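Teleop or hand-guiding for a tube rack task?

Bench Robotics forum > Teaching and demos
Print this thread | E-mail this thread

tallowbird wrote:
Hi all, long-time reader, first proper post. I've been teaching an arm to take test tubes out of a cup and put them in a wooden rack, and I'm going around in circles on how to record the demos. My lab partner swears by grabbing the arm and moving it by hand. I like driving it from a leader arm because I can keep my own mitts out of the camera's view. We're both stubborn, so I figured I'd ask people who don't have to eat lunch with us.

We've got 500 demos so far and they're a mix of both styles, which I'm starting to think was a mistake. The policy picks up fine most days and then gets lost over the rack — it sort of hangs there like it's choosing a paint colour.

gravelroad_kit wrote:
Mixing styles isn't the mistake, mate. Mixing speeds is. When I hand-guide I go fast through the air and slow at the hole. On the leader arm I'm slow everywhere. Plot your joint speeds for the two batches and I bet they look like two different jobs.

Also, can you post what the cameras see? Hard to say much without it.

tallowbird wrote:
Sure, two from the wrist and one from the head camera. Same bench for all of them.

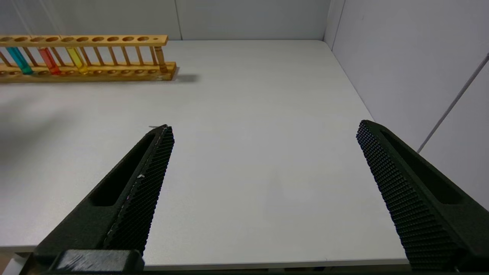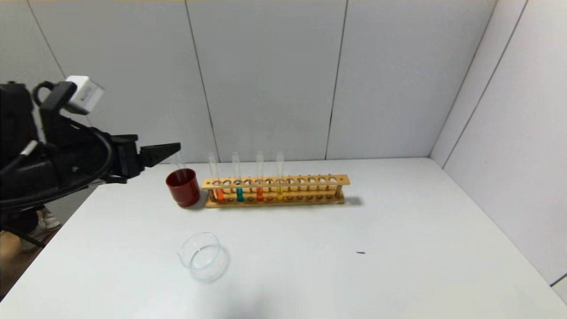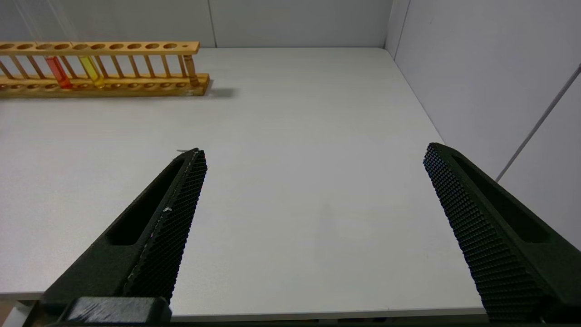 pennywhistle88 wrote:
Quick one from a beginner. If I hand-guide the arm, do I still have to record the gripper opening and closing separately?

gravelroad_kit wrote:
On most arms you do, because pushing the joints around doesn't tell the controller anything about the fingers. I use a foot pedal wired to the gripper and log it on the same clock as the joints. Some people put a button on the wrist, but I kept bumping it.

pennywhistle88 wrote:
Great, thank you! I've got an old sewing machine pedal in the garage, so that's my evening sorted.

Urnik wrote:
I'll disagree with Kit a bit. I think hand-guiding is the wrong tool for this job, full stop. Tubes are tall and the holes are small, so what matters is the last little bit of lowering, and you can't feel that properly when you're also hauling the weight of the arm about. With a leader arm you at least get used to being gentle.

And tallowbird, look at what the wrist camera gets in your first and third ones. The rack is way off in the top left. If your demos start from poses like that, the policy has to make a big move before it gets a decent look at a hole. I'd start half of them closer in.

gravelroad_kit wrote:
Gentle, sure, but you feel nothing at all through a cheap leader arm! I've rammed more tubes into more rims by remote than I ever have by hand. At least with my hand on the wrist I know when the glass is touching the wood.

Urnik wrote:
Then slow down :)

We did a batch on the bench at Zakstead in April, all remote, one driver. Boring as anything. It beat the older mixed set easily and the older set was much bigger. I put that down to one person doing it the same way every time.

halfmoon_bay wrote:
Jumping in on the "one driver" thing. I'd go with 2 drivers. With one person you bake in all their habits, and mine is a weird little wrist twist before every release that the robot copied perfectly. My partner laughed for a week.

Do you tell it which slot to fill, or does it pick? In the head camera one the tubes are in every other hole, so if that's the rule I'd keep to it in every single demo. If one driver skips a hole and the other doesn't, there's your hanging about over the rack.

tallowbird wrote:
Oh no. We never wrote down a rule. I skip a hole and my lab partner just goes for whatever is nearest. That could well be the whole problem, eh?

halfmoon_bay wrote:
I'd put money on it. Pick a rule, tape it to the bench, and re-record the placing part only. You can keep the pickups.

gravelroad_kit wrote:
Agree with that, and still plot the speeds please. I want to be right about something today.

Urnik wrote:
Keep some demos where you miss the hole and correct, too. People delete those and I never understand why. Ours recovered much better once it had seen a few wobbly ones — just make sure the driver ends with the tube properly seated before you stop recording.

tallowbird wrote:
I've been deleting every one of those. Right, new plan: leader arm only, both of us driving, skip a hole every time, keep the wobbles. I'll post the speed plots for Kit once I work out where the logs went.

14 replies | 2 shares

Recent threads
Bameo leader arm: one joint drifts when left on overnight
Foot pedals for gripper control, what are you using?
Halás wrist mount, worth the price?
4,000 demos and it still drops the spoon
How do you label a failed grasp?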